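4.2 Leftovers and the language of intention

Participants in the Hendbridge households were asked to keep a diary of everything they meant to eat and, in a second column, everything they ate. The second column was shorter and contained more toast. Of the 100 diaries handed out in May, 80 came back in a usable state, and 7 of those had been kept by someone other than the person who signed for them.

Petersen's earlier work on the Wimero flats treats the leftover as a failure of planning. Our participants would have been offended. To them a leftover was a plan, and often the most detailed one in the diary. One retired surveyor recorded the same half-serve of stew on eight consecutive evenings, each time under the heading "tomorrow".

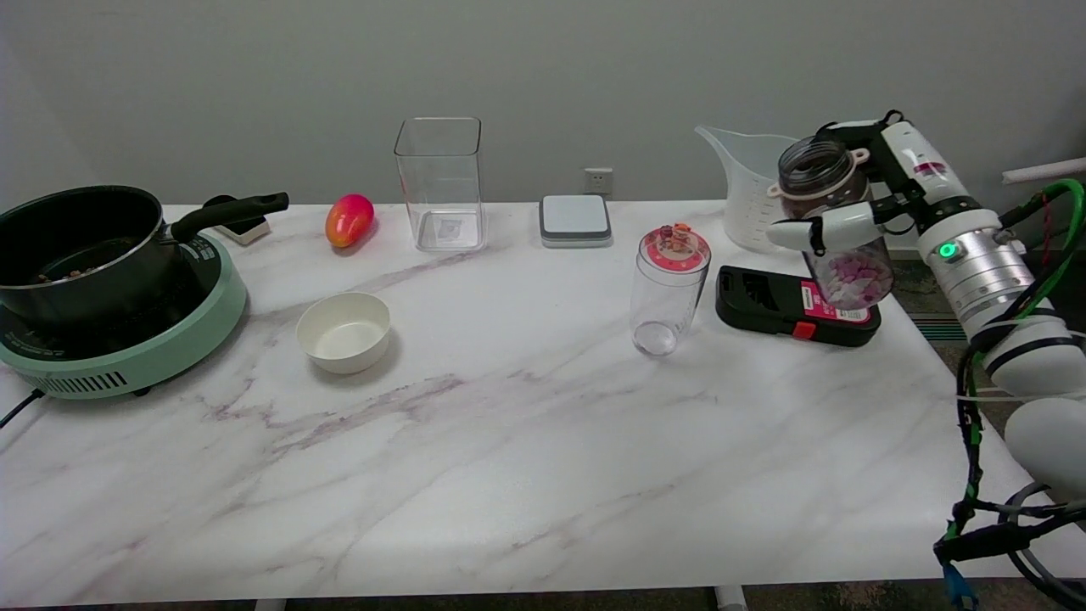 The verbs deserve attention. Food still in its pot was "waiting" or "having a rest", while food moved to the fridge had been "dealt with", a phrase the same households used for tax returns and possums. Harries (personal communication) heard much the same in Urkura, where a covered dish was "sorted" whether or not anyone ever lifted the lid again.

We coded each entry for place, verb and stated intention. Place did most of the work. An item on the bench drew a promise with a time attached ("after the news"), and an item at the back of the fridge drew a promise with a person attached, usually somebody else.

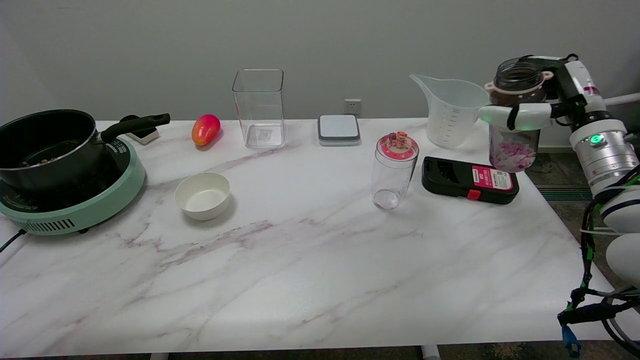
Fruit was the awkward category. Coders disagreed over it more than anything else, and the second author still disagrees with the first. A mango lying on its side behind an empty bowl can be read as dessert, as decoration or as tomorrow's breakfast, and the diaries offered all three for much the same arrangement. We settled on "undeclared", a label borrowed from customs and applied with about as much enthusiasm.

The Griffiths scale, which scores intention by the tense of the main verb, coped badly with all this. Our participants favoured the conditional - "I'd have that if I was hungry" - and the scale has no column for it. We added one. It filled quickly. 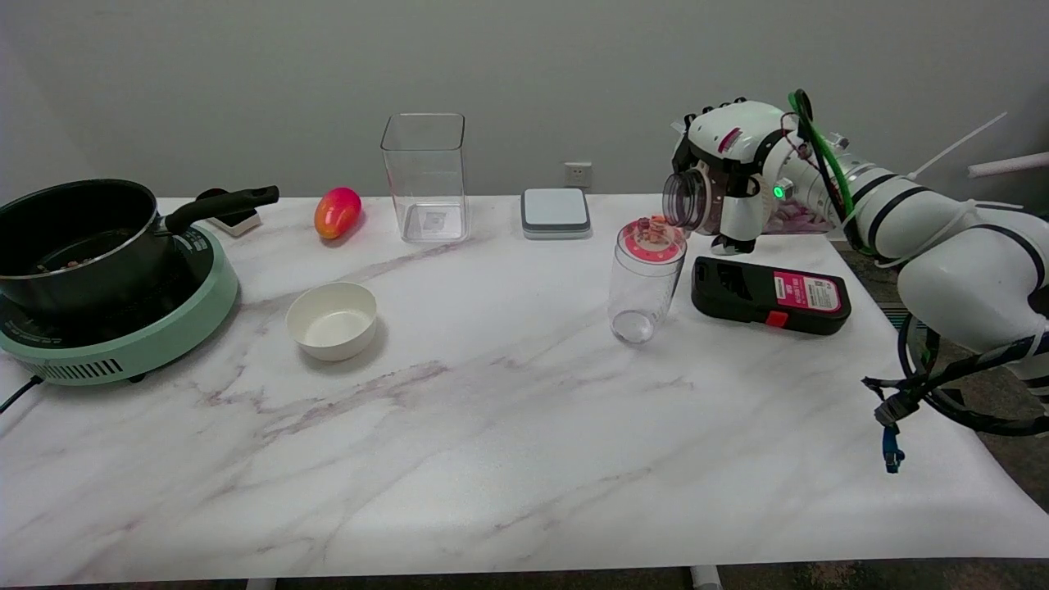 Figure 3. Saucepan with a little food left in it, mango and empty bowl.

Whether the conditional marks politeness toward the food or doubt about it is taken up in section 5.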